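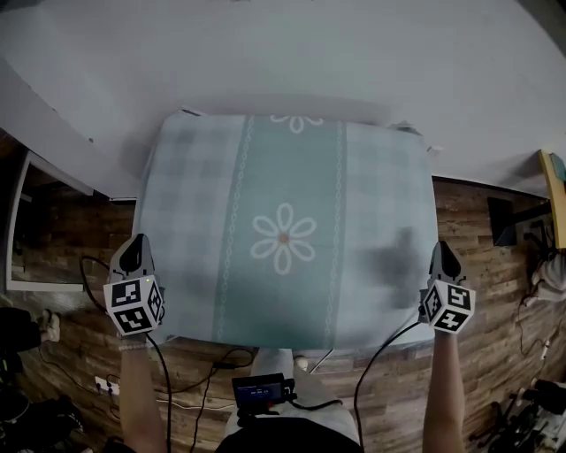
Item 7, flat sheet, blue check with teal center stripe and flower, held out for the corner check. Floor and cords: see Part 3.

Clukbridge Guest Rooms
Linen and Folding Area Checklist, with comments
Inspected by: Su-chen Lau
Date: 4/25/22
Walked through with: Renato Ocampo
Marks used: OK, FIX (do before next use), WATCH (look again next time), N/A

PART 1 – SHEETS AND BLANKETS

1. Item is clean on both sides
OK
Comment: Checked by the window in the hall. The overhead light throws shadows on pale fabric and they can pass for stains. Two pillowcases went back to the wash.

2. Seams and hems are whole
WATCH
Comment: Loose thread on the hem of the gray Mumberg blanket. Trimmed it. The stitching under it is still tight.

3. No holes, thin spots or burns
OK

4. Corners lie flat when the item is stretched out
WATCH
Comment: Item 7 has one top corner crumpled and a small fold at the other. Smooth by hand before folding, or the crease sets on the shelf. Same note was made in November for the whole blue set.

5. Pattern runs straight
OK
Comment: Stripe goes down the center on item 7. Use it as the fold line. Fold side to side first, then top to bottom, so the flower ends up on the outside and people can tell the set from the plain blue one without opening it.

6. Care label present and readable
FIX
Comment: Missing on three of the older covers. Renato will write the wash setting on cotton tape and sew it in. Until then, wash them cool with the light colors.

7. Size matches the shelf it came from
OK
Comment: One twin was in with the doubles. Moved.

PART 2 – SHELVES AND STORAGE

8. Shelves dry, no musty smell
OK

9. Heavy items at waist height or lower
FIX
Comment: Winter blankets are on the top shelf again. They need to come down. Idun Skjelbred had to stand on a chair to get one last week, and the chair is not a step stool. The step stool is behind the door.

10. Shelf brackets tight
OK
Comment: Tightened the left one on the second shelf a quarter turn. Screws are good.

11. Stacks no higher than the shelf lip allows
WATCH
Comment: Towel stack leans. Split it in two.

12. Detergent and stain remover kept apart from clean linen
OK
Comment: Both are in the lower cupboard with the lid on. The Miltano spray bottle has a cracked trigger and drips. Put it in a tray for now – new bottle is on the list.

PART 3 – FLOOR AND CORDS

13. Floor swept before linen is spread over it
OK
Comment: Wood floor, no grit found. Keep it that way. One small stone will pull a thread in the light sheets.

14. Floor clear of loose objects
FIX
Comment: Thin white rod on the floor next to where the sheet was being held. Easy to roll a foot on. Pick it up before starting.

15. Cords out of the walking and folding area
FIX
Comment: Black and white cords in loops on the floor, and a white power strip with plugs in it. Someone backing up with a sheet held out in front can't see their feet. Run the cords along the wall and tie up the slack. This is the main finding today.

16. Power strip in good condition
WATCH
Comment: Have Dardo Cabral check the plugs, the casing and the rating on the back. Don't let linen rest on it at any time, even for a minute.

17. Footwear
WATCH
Comment: Socks on a wood floor are slippery. Flat shoes with a rubber sole, or the grip socks from the box by the door. Elis Griffiths asked if bare feet are OK. They are not, on account of the iron.

18. Jewelry
WATCH
Comment: A bracelet can catch on a hem or on loose weave. Take it off or push it up under a sleeve when handling the thin sheets.

PART 4 – IRON AND PRESS

19. Iron unplugged and standing on its heel when not in use
OK

20. Iron cord not frayed or scorched
OK

21. Board locks in the open position
FIX
Comment: Slips one notch if leaned on. Don't use it for the double sheets until the catch is bent back. Ocampo Repair has a spare catch, Renato will pick it up.

22. Press cover
N/A
Comment: Press is not in service.

TO DO, IN THIS ORDER

Cords off the floor and tied – Dardo
Rod picked up and put away – whoever is in next
Winter blankets down to the low shelf – Idun and Elis, together
Board catch – Renato
Labels on the three covers – Renato
New spray bottle – Su-chen

Items 14 and 15 have to be cleared before anyone spreads out the double sheets. The rest can wait for the next linen change. Write your initials next to the item when it's done and leave this copy on the hook inside the cupboard door.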